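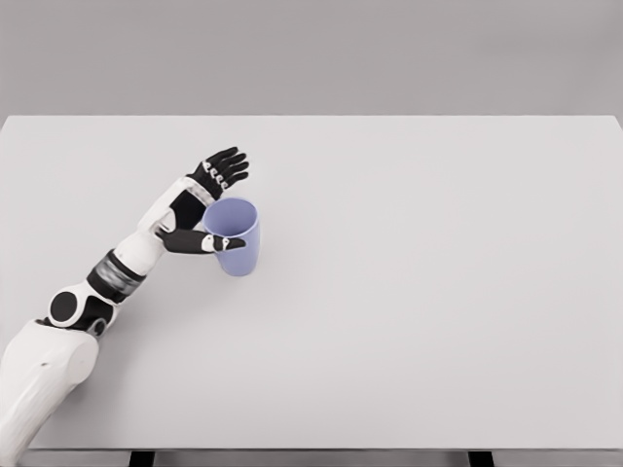 A blue cup on a pale table.

28 April 2025

The office where I work three days a week got rid of its mugs in August. One Friday there were 30 of them in the cupboard over the sink, no two alike, and by the next week there was a row of identical ones, stackable, the color of a dentist's waiting room. An email said the kitchen had been "refreshed."

I'd like to speak up for the old cupboard.

It held a tall brown mug from a hardware store in Medano that had closed before most of us were hired. It held a souvenir from Ukar with a castle on it, or possibly a brewery, the dishwasher having taken most of the roof. There was one with a handle so small that only a child or a very determined accountant could have used it. They had come in over 18 years, one desk-clearing at a time, and no budget line had ever been involved.

You learned things from that cupboard. You learned who got in early, because they had the good ones. You learned that a person will walk past nine clean mugs and wash a dirty one if the dirty one is the right shape. I once watched two grown adults, both with pension plans, hold a polite conversation about a spreadsheet while each kept an eye on the last mug that held a decent amount of coffee.

The case for matching mugs is easy to make, and I've had it made to me at length. They stack. Visitors aren't handed a cartoon walrus during a contract negotiation. Sarpong, the firm that supplies our furniture and now apparently our opinions, has a brochure saying that a consistent kitchen "reduces visual noise." I read this at my desk, under a ceiling vent that sounds like a truck reversing.

What the brochure leaves out is that people get fond of objects for bad reasons. Mine was chipped. It came from a bakery on Trastirska, where I lived for one damp winter, and it made every drink taste slightly of pennies. I wouldn't have traded it for the full set in the catalog, saucers included. I had a mug, and now I have access to mugs, and any manager who can't hear the difference should try it with a chair.

There's a money side too. I don't know what the refresh cost. Someone in the elevator said 3,000 dollars with the new shelving, and the elevator is usually right. For that we could have fixed the vent.

Anyway, the uniform row lasted until about the time the heating came on. Then a striped mug turned up at the back, behind the tea bags. A week later it had company, a squat green thing with a frog in the bottom. Another email went around about personal items in shared storage. I printed it out and set my coffee on it.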